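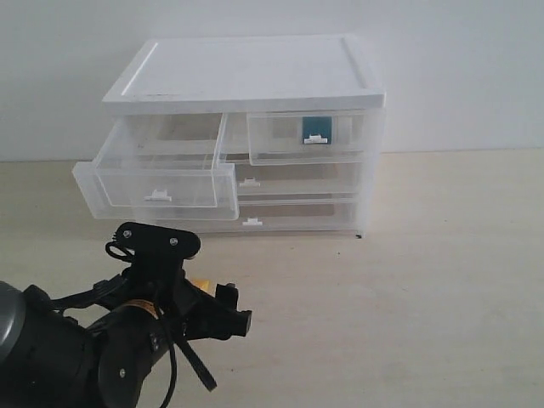

Small parts storage: changes at the Evstead bench

29 September 2010

The loose trays on the assembly bench at Evstead have been withdrawn. Fixings, spare fuses, cable ties and labels now go in desktop drawer cabinets, one per work position. Each cabinet has two half-width drawers in the top row and two full-width drawers underneath. The trial started in March with three cabinets and has now been extended to all 17 positions.

Allocation of drawers

Top left: items in use on the current job. Empty this drawer at the end of the job and return the contents to stores.
Top right: spares for the position, with the stock card.
Middle: bagged fixings, sorted by length.
Bottom: hand tools under 150 mm, tape, marker pens.

The allocation is the same at every position, so anyone moving between benches should find things where they expect them. Please do not swap the top drawers over. Several people have asked whether left-handed users may do so; the answer for the present is no, although the cabinet itself may be moved to either side of the bench.

Labels and cards

Drawer fronts are clear enough to read a card through, so adhesive labels are not to be used on the outside. The adhesive leaves a residue which solvent wipes will remove, but the same wipes turn the plastic cloudy. Stand the card upright inside the drawer, facing forwards. Cards are available from the Clatura stationery cupboard under stock number 1019. Write in permanent marker and put the date of the last count in the lower corner.

Loading

The drawers have no end stop. A drawer pulled out beyond two thirds of its length will tip if it holds anything heavy, and the M8 bolts are heavy. Keep these in the bottom drawer or leave them in stores. To take a drawer out completely, support it from below with one hand and lift the front slightly as it clears the runner. Refit it by hand pressure only.

The lid has a raised rim and will hold a few small items during a job. It is not a shelf. Meters and soldering stands should stay on the bench surface, and cabinets must not be stacked more than two high.

Cleaning

Warm water and a little washing-up liquid, then a soft cloth. Dark scuffs on white plastic usually come off with a damp melamine sponge. Dry the drawers fully before refilling them, particularly those used for plain steel washers.

Returns from the old trays

The sort-out produced 267 bags of mixed fixings. These are with Edov for checking and will be put back into stock by size. Bags with no readable size will go for scrap. Anyone missing a part from an old tray should ask there first before raising a new order.

Replacement drawers can be ordered through Chang on the usual form. State full width or half width.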